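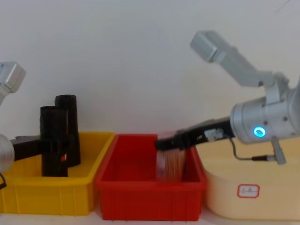
**November, glaze room, afternoon**

Continuing with the pinholing on Jollness white. Same clay body as last month, same bisque. The pinholes are worst on the inside shoulder of the tall jars and almost absent on flat ware. Loïc's plates from the last firing are clean, including the ones glazed from the bottom of the bucket. That makes a raw material fault less likely but doesn't clear it.

Candidates, in the order I want to deal with them:

- glaze going on too thick where the wall turns in
- gas from the body, bisque too short at the top end
- cooling too fast for the surface to heal
- new whiting (Courtois bag, opened in October)

**Batch**

Mixed 400 g dry of the standard recipe with the new whiting and the same again with what was left of the old bag. Sieved both twice. The old whiting had lumps that needed working through with the brush. The new one went through almost by itself and left a trace of gray grit, which I kept in a paper fold pinned to the recipe card.

Water added by weight, same for both. The new batch is visibly thinner at equal water. It also settles harder: after the lunch break there was a firm layer on the bottom that took the paddle to lift. Old batch still soft to the bottom. A few drops of saturated Epsom salts brought the new one up to a usable consistency. I did not treat the old one, so the two are no longer strictly comparable. Noting it here so Josiane doesn't have to find it out from the results.

**Tiles**

Oana threw the test rings and cut them into L tiles, with the inside curve kept so that we get something like the shoulder of a jar. Flat tiles pull a better surface than real pots and have misled us before. Each tile has one dip on the lower part, two on the middle, three at the top. Dip is a slow count, in and out without stopping. The first few are uneven on the left edge where the tongs held them. Switched to holding by the foot.

Needle scratch on the middle band before firing, read under the loupe: the double dip on the new batch is a little thinner than on the old. Fits with the bucket.

Marked in iron oxide on the back. N for new whiting, O for old, then bisque: S for the short one, L for the one with the long soak. Cleiton's handwriting on the L tiles looks like C in places. Those are L. There are no C tiles.

**Bisque**

S tiles went through the usual program. L tiles were in the small kiln with a 30 minute hold at the top and the vent left open the whole way. The L tiles are slightly less thirsty: a drop of water on the back takes longer to go in. They may need a thicker slurry to end up with the same coat, and that would muddy the thickness comparison again. Left as is for this round.

**Glaze firing**

Front middle shelf, Hurus kiln, cones visible from the lower spy. Baptiste took the evening readings. The controller and the cones disagreed by about half a cone, the controller reading ahead, as it has since the element change. We stopped on the cones. No hold at the top, normal cool. I want the cooling variable left alone until the others are read.

**Results, next morning**

| Tile | One dip | Two dips | Three dips |
|---|---|---|---|
| O / S | clean | few pinholes | pinholes, some craters |
| O / L | clean | clean | few pinholes |
| N / S | clean, thin | few pinholes | pinholes |
| N / L | clean, thin | clean | few pinholes |

The whiting makes little difference to the surface. Bisque and thickness both matter. On the curved part of the tile every band is worse than on the straight part, except the single dips. Craters on O / S have sharp edges, so they opened late or did not have time to close. Broke one across: the hole goes down to the body and there is a small dark speck under it. Could be iron in the clay. Could be charred slip from the throwing water, which was not fresh.

Color is slightly colder on N. Josiane prefers it. I would call it bluish at the thick end and no different elsewhere.

**Open points**

1. Repeat the L bisque with full-size jars, inside poured and outside dipped, with a day between the two. At present both coats go on in one session and the wall is soaked through at the shoulder.
2. Add a drop-and-hold to the glaze firing, separately from the above.
3. Wash and sieve a handful of the body, look at the residue for specks. Cleiton has the fine sieve at his bench.
4. Ask Imum whether the clay lot changed over the summer. The bag labels are the same but the color of the wet clay is not.
5. Both test buckets stay on the lower shelf with lids on. Do not tip the N bucket into the main one, it has the Epsom salts in it.

Elements: the second from the bottom in the Hurus is sagging out of its groove on the right side. Pin ordered. Low bisque only until it is in.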